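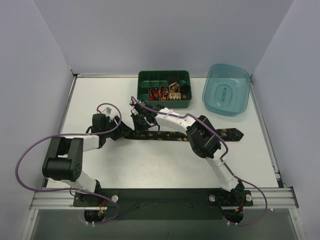
Both arms on the front rail, with a necktie on the table and the green tray at the back.

Skastside Bench Set: README and House Rules

Welcome, and thank you for reading this before downloading, because we know how tempting it is to go straight for the files! Skastside is a small set of two-arm tabletop recordings, and this page is partly a data card and partly the working rules we wrote up along the way. The rules ended up longer than the data section, and after a couple of tries at trimming them we've left it that way.

What's in it

Release 2 holds 46 episodes. Each one has its own folder with the video streams, the joint positions for both arms, and a plain text note written by the operator. The work is household handling of one kind or another – folding cloth, moving small things between containers, and passing work from one arm to the other. Please read the notes. They're informal and some of them wander, but they're the only place you'll find out that an operator changed their mind halfway through a fold.

Rules for the bench

The first rule is that the layout gets agreed before power goes on. If a container moves between episodes, that's fine, but write down that it moved. We lost a good part of October to episodes where the tray had crept a little toward the wall each time somebody wiped the table, and the notes said nothing at all about it.

Keep the cable slack generous. Each arm needs a loop big enough for its full reach, tied to the links and never to the rail, and the operator runs both arms slowly through their whole range before recording starts. If a loop snags during that check, retie it and start the check over from the beginning, please, even if it's nearly lunch.

Only one arm at a time goes into a container. The other one can wait close by, and it often needs to if a handover is coming up, but it stays outside the rim until the first arm is clear. 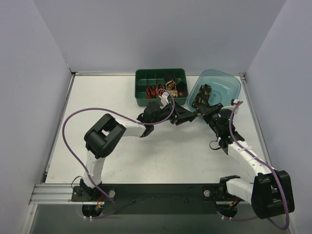 It also helps to say the handover out loud, "left holding, right closing," even if you're driving both arms yourself and feel a bit silly talking to an empty chair. Csenge Juhász started the habit and the rest of us picked it up within a week, mostly because the audio made the notes so much easier to write afterward.

Hands stay behind the rail while the motors are powered. There's no exception for a quick nudge of something that has rolled away. Stop, power down, fix it, log it.

Cloth has a section to itself

Fabric takes more patience than anything else we handle. Lay it flat before the first grasp, and agree on which end is the start. Grip no harder than you need to, and if a fold slips, let the episode run on and mark it as a slip in the note. We keep failed folds in the set on purpose, and we'd ask anyone adding to it to do the same. If a finger tip is so worn that it catches threads, it gets swapped before the next cloth episode. 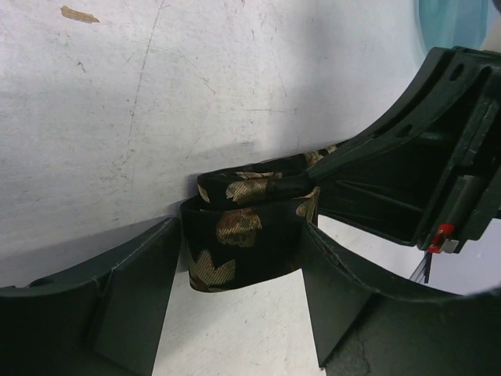
Thenmozhi Pai would like the slip rule to go further, and has asked that every regrasp be marked too, including the ones that end in a perfectly nice fold, on the grounds that a person labeling from video alone can't tell a planned regrasp from a rescue. We think that's right, and it goes into the rules with release 3. Older notes won't be rewritten.

Known gaps

Lighting varies and wasn't logged. Left-handed and right-handed operators aren't balanced. The surface was never replaced, so don't treat a scuff as a landmark unless you want a model that's very fond of our table.

Questions and corrections are welcome through the tracker. Ansel Greenberg reads it most mornings.

Related

- Millet: note template for operators
- Novitz cable check, printable sheet
- Clillell labeling guide, version 4

Comments

Jolene Sheehan
We taped the hands-behind-the-rail rule over our own bench. Could you put the range check in the printable sheet as well? I keep scrolling back up for it.

Jhair Montoya
Does "one arm in a container" cover open trays, or just things with a rim? We've been arguing about it.

Ansel Greenberg
Trays too, Jhair. I'll fix the wording. And yes to the sheet, Jolene, good idea!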